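April 9, 2024. Notebook, kitchen bench, open day for the Terwood visitors

We started 2 minutes after the hour because the second group from Brandport was still at the door. I had the Plirkex control program already open and the speed put to 80 per cent, as we agreed in the last meeting. For visitors I would prefer it slower, but then they become bored and begin to talk.

First part was cutlery. The gripper has to take the spoon by the handle at the orange bowl, with the fork lying in the same bowl, and the visitors could follow it on the big screen through the wrist camera.

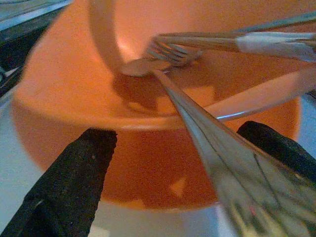

The handles are shiny and this is still our weak point. In the log I have 96 attempts for cutlery since we changed the finger pads, and 61 of them I have marked as good. I told this number to the visitors also, it is better they hear it from us.

Second part was at the sink, with the plate on the counter and the white cup in the basin. I explained that the tap stays in the map as a fixed obstacle and the arm must plan its way past it.
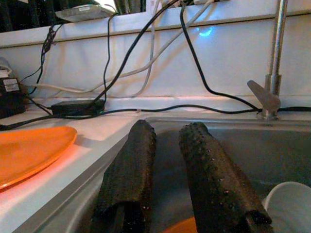

Hudec asked why we do not simply give the robot a dishwasher to load, and added that in Terwood they would buy such a thing tomorrow if it could work beside people. I answered that loading is planned for August, beside people is another question.

To do: write the pad change in the log properly, send the slides to Brandport, ask for a longer table.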